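Pour bench notebook, February, started 4:40 in the afternoon

Mariama asked me to write this up while I still remember it, so forgive the rambling. We lost most of the afternoon to the pour policy on the two-arm station, and I think I finally know why.

The fault, as best I can tell it: episode 12 of the Jultard set, the arm tips the bottle nicely over the cup, and then the grip force reading drops to nothing for 2 seconds and comes back as if it had never been away. The bottle rolled a little in the fingers and the log carried on cheerfully. I only caught it by scrolling through by hand (bless the plot viewer, slow as it is). After that I went back through all 49 episodes and found the same dropout in three more, always with the wrist turned well over.
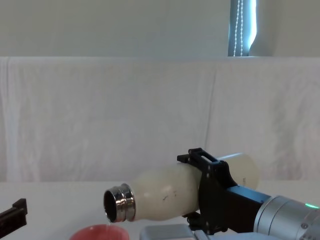
Cream bottle, metal neck, red cup underneath.
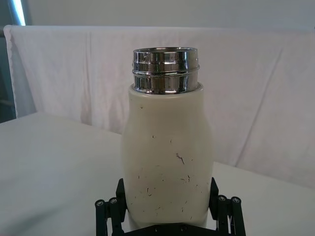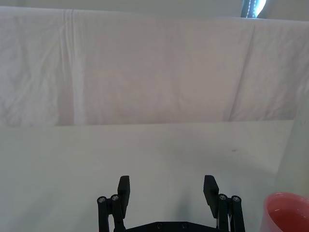
My first thought was the Zovora driver, and I spent far too long on it. Mariama Gyamfi, who has more patience than I do, suggested just wiggling the force sensor cable with the arm parked, and there went the reading! The connector has a cracked latch. What bothers me more is that the safety stop never tripped – it treats a missing value as zero force, and zero is a perfectly legal number as far as it knows. I've changed that so a stale reading halts both arms.

Still to do: order a new cable from Ankrah, tape the old one down meanwhile, and pull the four bad episodes before anybody trains on them. No pours past horizontal until the new cable is in, please, even if it seems to be behaving.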